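May
Dario Pellegrini

4.2 Changes to the sorting job

Before the arms came in, the Borkingate site ran its sorting tables with 16 people over two shifts. Each sorter picked parts by color and moved them to the right tray, and a lead walked the row to catch mistakes. Sorters told us the work was easy to learn and hard on the wrists.

Plurwood kept everyone on when it changed over, but the job was split. Five people now tend the arms full time. They clear jams, reset joints that drift, and set out the practice parts at the start of a shift. The others moved to packing or to the Santoro line, where the pay is the same but the pace is set by the belt. Several of them said they missed choosing the order of their own work.

The tenders described their day as mostly waiting, broken up by short repairs. One had logged more than 1000 resets since starting the job, nearly all of them under a minute. Wiring was a common complaint — loose cable near the gripper has to be checked by hand, and the written procedure from Rastow did not mention it until the tenders asked. They now keep their own notes and go over them on Friday.

Figure 2 shows an arm with colored blocks, paired two by two, on a wood surface. Tenders said that judging the reach to each block was the part of setup they learned last, and that they still do it by eye.

Figure 2. Arm with red, blue and green blocks. 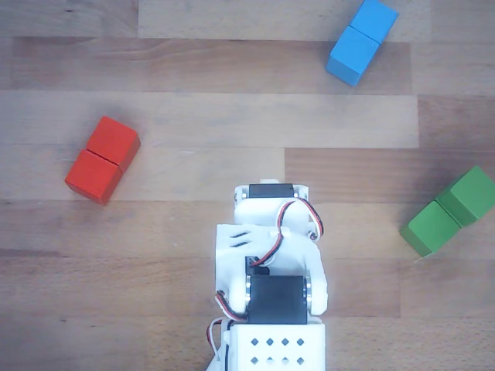
4.3 Training and pay grades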